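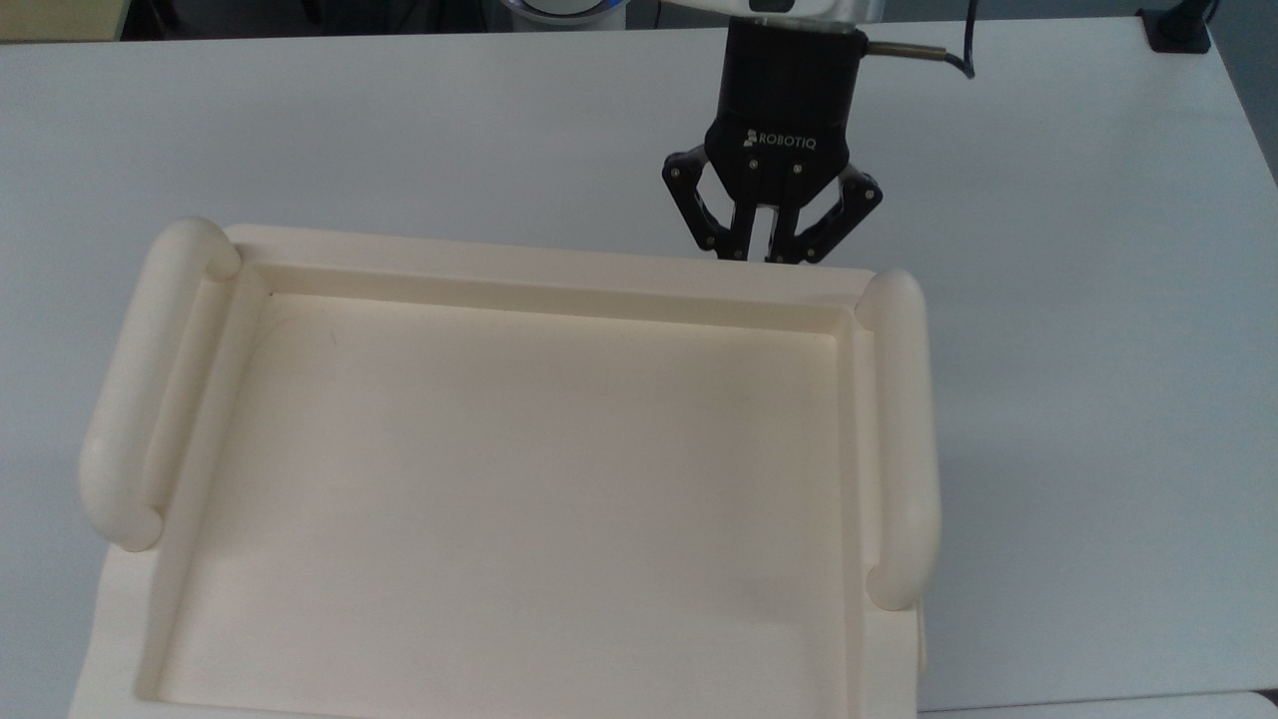
A cream plastic tray with a handle along each side, empty and ready to be filled.

Trays in the kitchen: how to choose, clean and store them

When I moved to my present apartment I had one tray, and it was used only when somebody was sick in bed. Now I have several and they work every day. Many readers wrote to me after the April page on drawers and asked what I keep on the table and in the cupboards, so I have collected my notes on trays.

Choosing a tray

Measure your cupboard first, then your table, and only after this go to the shop. My mistake was a tray from Plavholm that I liked very much and that was 2 inches too wide for every shelf I own. It lived on top of the refrigerator for a year. Remember to measure with the handles, as the size on the label is sometimes for the bottom only.

Thick round handles are kind to the hands. I have some pain in the fingers in winter, and with cut-out handles I feel the edge of the plastic when the load is heavy. With a handle that goes along the side I can also move my hands a little to the front or back until the weight is balanced. Try it in the shop with something heavy inside, for example two bottles of water.

A deep middle keeps cups from sliding off. But look at the corners of it. Soft, rounded corners can be wiped with one movement of the cloth. Sharp corners collect sugar and crumbs and you will need a toothbrush for them.

Cleaning light-colored plastic

Light plastic shows everything, and tea shows most of all. For every day, warm water and a drop of dish soap is enough. Wipe the floor of the tray, then the step around it, then turn it over and wipe the bottom also. People forget the bottom, and then there is a gray ring on the tablecloth.

For tea and coffee stains, mix baking soda with a little water until it is like toothpaste. Put it on the stain, wait 12 minutes, and rub with a soft cloth in small circles. Rinse well. If there is still a shadow, repeat it the next day. Do not use the green side of the sponge. It takes away the stain and the shine together, and after this the place gets dirty faster than before.

Gray smudges that do not come off with soap are often from metal, from the foot of a pan or a can. The baking soda paste helps here too, but do it gently.

Under the handles use an old sock on the hand. It goes into the narrow place better than any brush I have bought.

I do not put my trays in the dishwasher unless the maker says it is allowed. My sister's Zirkus tray came out bent, and now it rocks on the table like a small boat.

Using it for more than breakfast

Put everything for one job on one tray. I have a baking tray, I mean a tray for baking things: vanilla, salt, measuring spoons, the small scale. It comes out of the cupboard in one trip and goes back in one trip.

Use an empty one when you clean the refrigerator. Take out one shelf of food, put it all on the tray, wash the shelf, put the food back. Then the next shelf.

For seedlings on the windowsill a tray with a rim catches the extra water. Empty it in the evening.

For sorting screws or buttons a light color is best, you see each small piece. My neighbor does jigsaw puzzles of 1,000 pieces and keeps the edge pieces in one tray and the sky in another.

Storing

Trays of the same model can often go one inside the other, but put a thin towel between them so they do not scratch. Different models are better standing, like books. I use a cheap file rack by Koo in the lower cupboard, beside the cutting boards. Dry them completely before, also inside the ends of the handles if they are hollow and open.

Do not store plastic trays above the oven or behind the stove. Mine from Terel became yellow on one side only.

I wash all of them together on Thursday, when the sink is free in the afternoon.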